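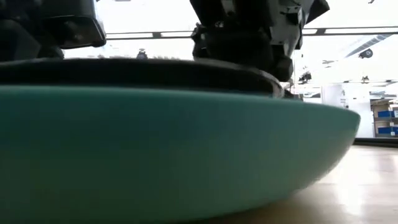 Notas para la charla: «La casa conectada, cinco años después de la promesa»

Versión del 04/01/2018. Duración prevista: 25 minutos y preguntas. Las notas entre corchetes son para mí.

Diapositiva 1. Título

[Esperar a que se sienten los del fondo. No empezar con el chiste de la nevera, ya lo ha contado todo el mundo.]

Buenas tardes. Vengo a hablar de domótica y aviso desde el principio de que no vendo nada. Tengo la casa llena de aparatos conectados, los he pagado de mi bolsillo y algunos siguen funcionando. De los otros va la mayor parte de la charla.

Diapositiva 2. Lo que nos prometieron

Leer en voz alta las frases de los folletos, despacio: «Tu casa te conoce». «Olvídate de los interruptores». «Ahorra desde el primer día».

Preguntar a la sala cuántos se han olvidado de los interruptores. En mi casa los interruptores siguen en su sitio y además hay un papel pegado con celo que dice NO APAGAR, porque si alguien corta la corriente de la lámpara del pasillo, la bombilla inteligente deja de ser inteligente y pasa a ser una bombilla apagada a la que hay que volver a emparejar. Mi abuela encendía la luz en menos tiempo.

Diapositiva 3. El inventario

Mi instalación, para que se sepa desde dónde hablo: una centralita Narkance, termostato y válvulas Skimeck, bombillas de tres marcas distintas, dos sensores de humedad Tatlı y un enchufe Clendix que mide consumo. Lo compré todo a lo largo de cuatro años, con ofertas y algún capricho. El total, sin contar pilas, asciende a 1.745 euros.

[Pausa. Suele haber un murmullo. Dejarlo.]

No es una cifra escandalosa. Una caldera nueva cuesta más. Pero la caldera nadie me la vendió diciendo que se pagaba sola.

Diapositiva 4. El ahorro

El termostato Skimeck me manda un correo cada mes con una hoja verde y un porcentaje. El porcentaje compara mi gasto con el de «un hogar similar». Pregunté al servicio técnico qué hogar era ese. Me contestaron con un enlace a la página de la que yo había sacado la pregunta.

Así que hice mis cuentas con las facturas del gas de dos inviernos. El ahorro fue de 80 euros. Ahora bien, el segundo invierno fue más suave y yo pasé tres semanas fuera, de modo que no sé cuánto de ese dinero corresponde al termostato y cuánto a mi ausencia. Sospecho que a mi ausencia le corresponde bastante.

[Si alguien protesta: sí, hay estudios. Pedir que miren quién los firma y con qué grupo comparan. No entrar en más.]

Diapositiva 5. «Compatible con»

Explicar las tres cosas que puede significar la palabra compatible en una caja:

Que los dos aparatos se ven en la misma aplicación.

Que uno puede encender y apagar al otro, y nada más.

Que funcionan juntos de verdad, con todas sus funciones, hasta la próxima actualización.

La caja no dice cuál de las tres es. Los sensores Tatlı aparecen en mi centralita Narkance, con su icono y todo, y muestran la humedad. Lo que no puedo hacer es usar ese dato en una regla. Para que el extractor del baño se encienda cuando sube la humedad necesito un servicio intermedio en la nube, con cuenta propia y contraseña propia. El extractor está a dos metros del sensor.

Diapositiva 6. La nube

Contar lo de la caída de abril. Una tarde entera sin servidor. Las persianas se quedaron donde estaban, la aplicación mostraba una ruedecita girando y la página de estado decía que todos los sistemas operaban con normalidad. La conexión de mi casa iba perfectamente, pude leer esa página sin ningún problema.

Pregunta que dejo proyectada: ¿qué parte de su casa deja de funcionar si cierra una empresa en otro país?

[No responderla. Pasar directamente.]

Diapositiva 7. Reglas y automatismos

Llegué a tener 119 reglas. Si se abre la puerta y es de noche, luz del recibidor. Si no hay movimiento en el salón, bajar la calefacción. Esta última es la que apaga la calefacción a quien lee quieto en el sofá, y durante un invierno resolvimos el asunto agitando un brazo de vez en cuando.

Borré casi todas. Conservo las que cumplen una condición: si fallan, no me entero hasta el día siguiente y me da igual. La luz del trastero, el aviso de fin de lavadora, el riego de las macetas con un límite de tiempo fijado a mano.

Diapositiva 8. Lo que sí me quedo

[Aquí bajar el tono. No quiero que parezca un ajuste de cuentas.]

El detector de fugas bajo el fregadero. Es barato, pita aunque no haya internet y cuando pitó tenía razón.

El enchufe Clendix, como instrumento de medida. Lo fui cambiando de sitio durante unas semanas y descubrí que el equipo de música viejo gastaba más en reposo que el televisor encendido un rato. Luego lo guardé en un cajón. No hacía falta que estuviera conectado siempre, y su fabricante seguramente no opina lo mismo.

Las válvulas de los radiadores, con reservas. En los dormitorios funcionan bien. En el baño me rendí.

Diapositiva 9. Preguntas antes de comprar

Leer solo las preguntas, sin adornarlas:

¿Se puede manejar a mano, con el móvil apagado?

¿Qué hace si se va internet? ¿Y si vuelve la luz después de un corte?

¿Hasta qué fecha promete el fabricante actualizaciones, y dónde lo pone por escrito?

¿Puedo borrar mis datos sin llamar por teléfono?

¿Lo entenderá una visita?

Si el vendedor no sabe contestar la segunda, yo no compraría. Si contesta muy deprisa, le pediría que me lo enseñara desenchufando el rúter de la tienda. Lo he pedido 2 veces. En ninguna quisieron.

Diapositiva 10. Preguntas del público

Las que salen siempre:

«¿Y los altavoces que escuchan?» No tengo ninguno. Puedo hablar de lo que dice el contrato, que he leído, pero no de lo que hace el aparato por dentro.

«¿Qué marca recomienda?» Ninguna. Insistirán. Ninguna.

«Entonces, ¿por qué no lo quita todo?» Porque ya está puesto, porque me entretiene y porque quitar las válvulas exige vaciar el circuito.

[Devolver el mando del proyector en recepción y recoger el cargador, que la última vez se quedó allí.]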